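Skivwood Opens Second Framing and Art Supply Store in Cloltura

CLOLTURA — Skivwood, the framing and art supply retailer, will open a new store in Cloltura in July. It is the company's second location, after the original shop in Lumanlan.

The store takes over the former hardware building on the north side of the market square and will stock 169 styles of ready-made and custom frame molding, along with mats, glass, backing board and hanging hardware.

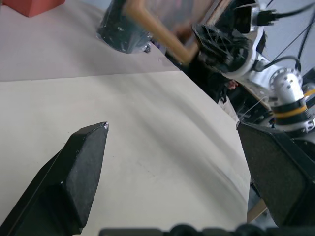 Custom orders will be cut on site. Most will be ready in eight working days, and customers may drop off artwork during all regular hours. The store will also carry paper, paint and drawing supplies chosen with students in mind.

Skivwood expects the Cloltura location to create jobs for framers and sales staff. Applications are open now at both addresses. 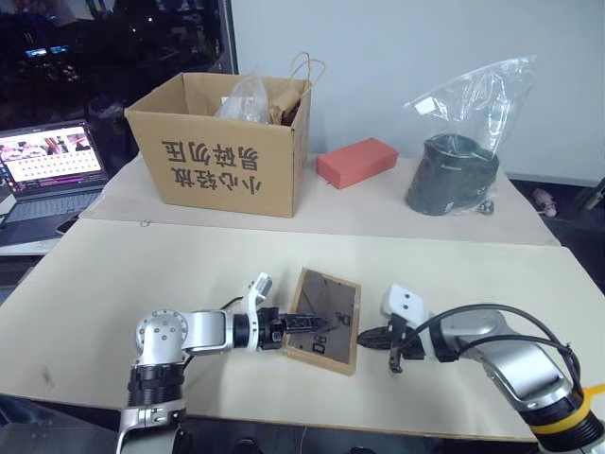

Gomell, which owns the building, said it had wanted a tenant that would keep the ground floor open to the public and was glad the workshop would stay downstairs. The lease includes use of the rear parking lot, which is shared with the bakery next door.

The first 2,000 customers will receive a voucher for a free mat with any custom frame order. Vouchers may be used in either store through the end of the year and have no cash value.
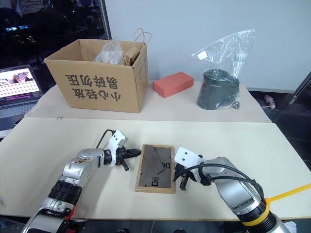 Frame repair will be offered from opening day — including replacement glass, new backing and corner work on older pieces. Repairs were previously handled only in Lumanlan.

Doors open at 8 a.m. Questions about orders, deliveries or group rates for schools can be directed to the front counter at either store.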